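How Residents of Cladow Travel to Work and School
Report for the course Methods of Local Research

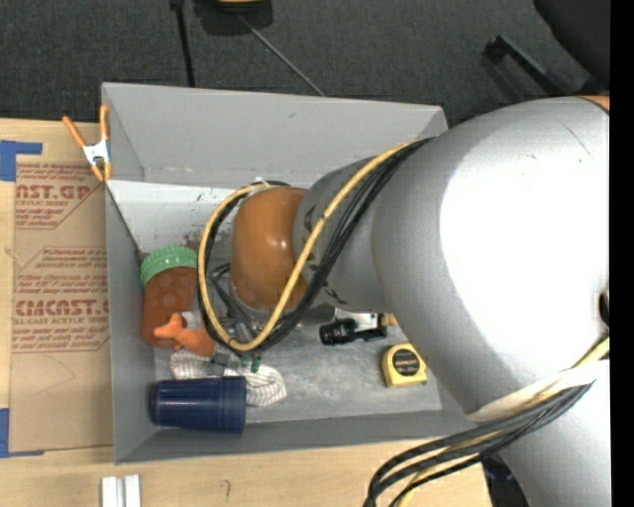
Cladow lies at the western side of the Havel, and many people who live there must go to other parts of Berlin every day. I moved to the area in 2019 and I was surprised how different the trips of my neighbors are, even when they go in the same direction. Some take the ferry over the water, some take the bus to Spandau, and some drive the whole way. In this project I wanted to find out what people think about when they choose, and if they would change their choice under other conditions.

1. Question and background

My main question was: which reasons are most important for residents when they choose between ferry, bus, car and bicycle for their regular trip? I also had a second question, which was smaller. I wanted to know if people who live close to the pier use the ferry more in the cold months than people who live farther from it.

Before I started, I read several texts on daily travel in outer districts of big cities. Most of them treat travel time as the main reason. A few of them say that people accept a longer trip when it has fewer changes. This second idea was useful for me, and I wrote two questions of my survey with it in mind.

2. Method

I used a paper questionnaire with 32 questions. This was too long, as I learned later. The first part asked for the usual trip, the second part for reasons, and the third part for wishes. I gave the sheets out at the pier, at two bus stops and in front of a bakery. In total I received 102 completed questionnaires.

The answers were typed into a table with the program Detik, which was available in our computer room. For the groups and the charts I used Pema. The two programs do not save dates in the same way, so I had to correct one column by hand. I checked this column twice.

I also made 3 longer interviews with people who had marked on the sheet that they would like to talk more. The interviews were held in German and I translated the parts that I needed. I do not give names or streets in this report.

3. Results

The reason that was marked most often was the number of changes. Travel time came second. This was not what I expected, as in my own life I always look at the minutes first. People with children in school marked "safe on the way" very often, and they wrote more comments in the free field than other people.

The price of the ticket was less important than I thought. Many people have a monthly ticket and they do not think of the single trip any more. One person wrote: "I paid already, so the ferry is free for me."

The ferry was liked by nearly everybody, also by those who never use it for work. The reasons against it were the same again and again – it comes once in an hour, and if the train on the other side is missed, the whole plan of the morning is lost. Two of the people I interviewed told me that they leave home one ferry earlier when they have an important meeting.

For the second question I could not get a clear answer. The people near the pier said they use the ferry in winter too, but I did not ask how often. The word "use" can mean every day or once in a month. I should have given fixed answers here.

4. Problems

The places where I gave out the sheets have an influence on the result. A person who drives from the garage to the office does not stand at a bus stop, so car drivers are probably too few in my data. The bakery helped a little with this.

Some people stopped before the last page. I did not include their sheets in the total. If I do the survey again, I would take the model of Shi, a short form that another group in our course used, which fits on one page and has larger print. Older people asked me several times to read the questions to them.

I had planned a second round at the pier for the end of March, to compare it with the first round. This was not possible any more, and the report uses only the first round.

5. Next steps

The table and the empty questionnaire are in the course folder. I would like to add a part on the evening trips, which were missing completely. Several people wrote on the margin that coming home late is the harder part of the day, mainly on weekends.

Submitted March 29, 2020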